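4.2 Preparing the room

Complete this section before any workstation is unpacked. The Relow layout is intended for a single open floor with no interior partitions. Rooms divided by fixed walls are covered in section 6.

1. Switch on all ceiling lights and leave them on for the rest of the set-up.

2. Open any blinds on the window side. Daylight and ceiling light are used together. Do not correct for the difference between them at this stage.

3. Walk the full length of the floor and remove loose packaging, straps and pallet wood.

4. Mark the main aisle with floor tape. The aisle must be at least 80 inches wide and must run parallel to the long wall.

Note: Where the ceiling has exposed beams, use them as a sight line when laying the tape. Check the result with a tape measure at both ends of the aisle.

5. Place small tables on the window side, outside the aisle. Leave 20 inches between each table and the wall so that window handles can be reached.

6. Fit a cloth to each table that will hold small items. Any woven or wipe-clean cloth is suitable. The drop at the sides must clear the floor.

7. Bring in the chairs last. Adjust each Sultana office chair to its lowest position before moving it, then set the final height at the workstation.

CAUTION: Do not park chairs in the aisle, even for a short time. Persons working on their feet may be looking at their hands and not at the floor.

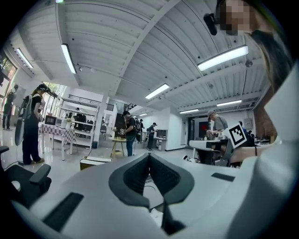
Figure 13. Open workspace with ceiling lights on and window side in use.

8. With the furniture in place, check the lighting from a standing position at each table. If a fixture flickers or fails to start, replace the tube before continuing. Order replacement tubes under part number 1658.

9. Stand at the far end of the room and confirm that the back wall can be seen along the aisle. Move any panel or cabinet that blocks the view.

10. Assign a place for backpacks and coats. If backpacks are worn during work, increase the clearance behind each standing position to 40 inches.

CAUTION: Cables must not cross the aisle at floor level. Route them along the wall or use a rated cable cover.

Note: Tables from the older Ovilov series are lower than current models and should not be placed side by side with them.

Record the finished layout on the floor plan sheet and keep a copy near the entrance. Continue with section 4.3, Unpacking the workstations.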